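Storage and Shelving

The six-book shelf: arranging a working reference collection in an office

A reference shelf in a technical office has a different job from a library bay. The titles are few, they are taken down in the middle of a task, and they go back in a hurry. Most advice on shelving assumes hundreds of volumes and a fixed catalog. Small shelves get less attention, and they fall out of order sooner.

Built-in white units next to a pillar or a doorway are a common choice in open offices, where the structure has already fixed the positions of everything else. 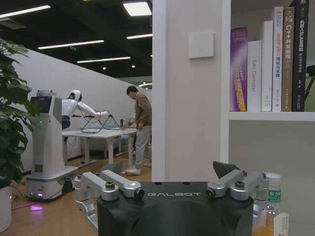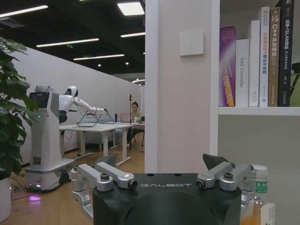
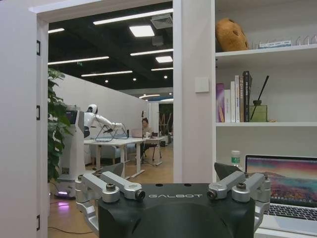 The office: the bookshelf beside the pillar (first two photos) and the view through the doorway (third).

The collection covers a narrow field. One white spine reads "DAS Controller," a tan-brown one is on C++, and the black volume deals with SLAM. All six stand upright with spines outward. On a row this short, that is most of what a reader needs. A title can be found by color and height before it is read.

Order

Three systems are in general use for small technical collections: by subject, by height and by frequency of use. Subject order works poorly below 20 or so titles, as most subjects are represented by a single book. Height order is stable and easy to restore, but it separates related volumes. Frequency order puts the most used books at the open end of the row, where a hand reaches first, and needs to be reset when a project changes.

Mixed-language shelves raise one further point. Chinese spine titles are generally set upright, one character above the next, while English titles run sideways along the spine. A reader scanning a mixed row has to tilt the head for some books and straighten it for others. Grouping by language shortens the scan. Where the groups are too small to be worth keeping, leave the books as they are.

Load and support

The shelving firm Plinia lists its 875 mm office board at a maximum evenly distributed load of 66 pounds. Six technical paperbacks come nowhere near that figure. The limit matters when the same board later takes binders, test equipment or a printer. Heavy items belong over the brackets. A point load at midspan produces several times the sag of the same weight placed at the ends, and particleboard does not fully recover.

A short row needs an end support. Books left leaning for months develop a skewed spine and a loose text block, and tall paperbacks are affected first. A steel bookend with a base plate under the last two volumes is enough. Markeck sells one with a cork underside that does not mark painted boards. Adhesive types should be avoided on white lacquer, where removal tends to lift the finish.

Drinks and plants

Drink bottles are the most frequent cause of damage to office books. A capped bottle is a small risk, an open one a large one, and neither should share a board with paper. Set drinks on a separate surface, lower than the books.

Potted plants add humidity and, with broad leaves, a good deal of drip when misted. Water them at the base and keep the foliage clear of any shelf. A white planter matches white joinery but shows mineral lines quickly; wipe the outside when the saucer is emptied.

White surfaces

White boards show dust late and scuffs early. Dark book covers leave transfer marks when dragged, so lift books out by the sides of the spine, pushing the neighbors back slightly to get a grip. Pulling at the head cap tears it. Marks come off with a damp microfiber cloth and a drop of dish soap. Melamine sponges dull a gloss finish and should be kept for the underside.

Review

A shelf of this size can be checked twice a year in a few minutes. The office supplier Gaver prints a checklist card for the purpose, though any sheet of paper will do: superseded editions out, loans recorded, end support in place, board wiped. May is a convenient month for the first check in offices that close their project year in spring.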